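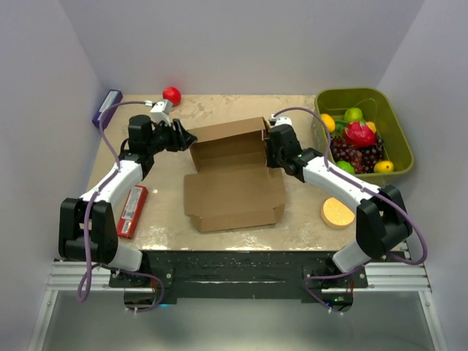 What should be decided before anything goes into a box? The order. Packing goes wrong most often when the first item in is simply the one closest to hand.

Chapter 14 deals with small mixed loads: a few groceries, a sponge, a packet or two, some loose fruit. Such loads are light, but their shapes don't match. A flat package wants the bottom of the box. Round things roll, and they are better put in last – or left in a basket until the rest is settled.

Open the box fully and stand the lid flap up, clear of the opening. Set the goods around it with labels showing. In the Wavthorpe exercise at the end of the chapter, you will pack the same load twice, in two different orders, and write down how much space is left each time. Keep the load under 700 grams. Students who used the Corkar tables in Chapter 13 will need them again on page 78.

Related chapters
Choosing a Carton
Baskets, Trays and Bins
Closing and Taping
The Tomerow Load Sheet

© 2022 Siu Educational. All rights reserved. Back to top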